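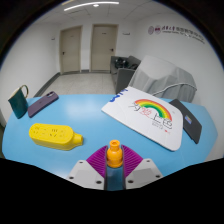
Site visit: Skutero parts returns, Trujillo building

The visit started at 9:30 on a Monday and ran until shortly after lunch. I went to see what Skutero has done with its returns desk since the Tekell sorting cell went live in June. Most write-ups of this installation cover the arm and its cycle time. My interest was in the people who used to do the sorting by hand and what they do all day now.

Some background. Skutero sells small household goods by mail and takes back whatever customers don't want. Returned items arrive mixed: cups, cables, toys, phone accessories, anything that fits in a padded bag. Under the old process, a clerk opened the bag, identified the item, checked it against the order, graded its condition and put it in one of four bins. The building handles 3000 returns on a normal day. Before the cell, the entire volume went across the hand benches. The cell now takes 2000 of them and the rest go to people.

Nobuhle Mabaso runs the returns floor and took me through the split. Items with a readable order slip and a rigid shape go to the cell. Soft goods, anything leaking, anything with glass and anything without a slip go to the benches. The routing decision is made at bag opening, which is still manual. Tekell quoted for an automatic opener and Skutero declined it. Mabaso said the trial unit cut into too many items.

The cell itself is unremarkable to look at. One arm, two fingers, a belt in, four chutes out. The finger pads are replaced every 10 days, and this job belongs to the shift lead. On the old floor the shift lead had no maintenance duties. The job description was rewritten to include pad changes, camera cleaning and clearing jams, and the pay grade went up one step. I asked to see the written procedure and it was two pages, laminated, hung on the guard door. The torque value for the pad screws had been corrected in pen.

The second half of the tour was upstairs, where new grasps are worked out before they reach the floor. A person holds a gripper by hand and picks up objects with it, and the recordings are used to train the arm. Mbali Makhubela spent six years on the benches and moved to this work when the cell was being commissioned. Her knowledge of returns is fairly specific — she can list which items roll, which tip over when pinched high, and which ones customers send back with the batteries still in. The schedule for a session is set from the reject log of the previous week, so items the arm dropped or refused are recorded first.

Makhubela's main complaint was physical. Holding the tool at a constant angle is hard on the wrist, more so than bench work. Sessions were originally planned at two hours. They are now 45 minutes, followed by a stretch of labeling at a desk. She would also like a lighter tool and has put in a request through Famgate, the contractor that maintains the equipment. There was no delivery date when I asked.
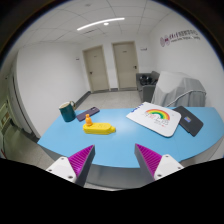
Did the benches lose staff when the cell went live?

Headcount on the benches went down, but through transfers and two retirements that were not backfilled. Mabaso gave the same account in the morning and again over lunch, and the shift roster on the wall matched it. What has changed is the mix. The easy items are gone from the benches, so every bag a clerk opens is a difficult one. The hourly target was lowered to reflect this, though not until the second month, and several clerks told me that first month was the worst part of the changeover.

Two smaller points from my notes. The floor is louder near the chutes than it was, and ear protection is now mandatory inside the yellow line. Breaks used to be staggered and are now taken together, as the cell has to be stopped for cleaning anyway. The clerks I spoke to preferred the new arrangement.

Parking at Trujillo is at the rear of the building. Visitors need closed shoes and should allow 15 minutes for the badge desk.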